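Speaker notes — The sorting bench at Lineneck, one year in
Araceli Huerta, floor operations, Cimik
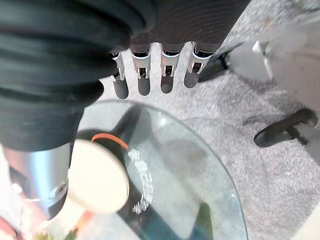 Start with the job before the machine. Two people per shift used to sort mixed returns by hand, 1,368 pieces on a normal day, and most of that was small stuff nobody wanted to pick up after hour five. Wooden discs, bands, lengths of plastic chain. Point out the white chain next to the disc on the glass. Flat, light, bends when you touch it. A person gets a nail under it and moves on. For the hand, that piece took longer to get right than everything else in the Jacobs order. Don't rush this part, people ask about it.

What changed for the crew. No one lost a job at Lineneck, say that early and say it once. Hours did move. The 2 sorters now spend the morning setting trays and clearing stops, and the afternoon on inspection. Inspection pays one grade higher. Both had asked for that grade before and been told there was no opening.

What they didn't like. Stops. In January the line stopped often enough that one of them kept a paper tally taped to the post. We put the tally in the weekly report and left it there. Second complaint was pace — the hand sets the rhythm and you wait on it. We moved the chairs and added a pause button at each seat. It gets used.

Training. Four half days, paid, on shift. The first plan was a Saturday and people said no. They were right, and attendance would have been poor.

Cost slide, keep it short. The Clidance software is $900 a month for the bench. Finance has the rest. If someone asks about payback, tell them we are not there yet.

What I would do differently: bring the sorters in before the purchase. They knew which pieces tangle. We learned it from them in week three and had to redo the trays.

Leave ten minutes for questions. Repeat each one into the mic, the back rows can't hear.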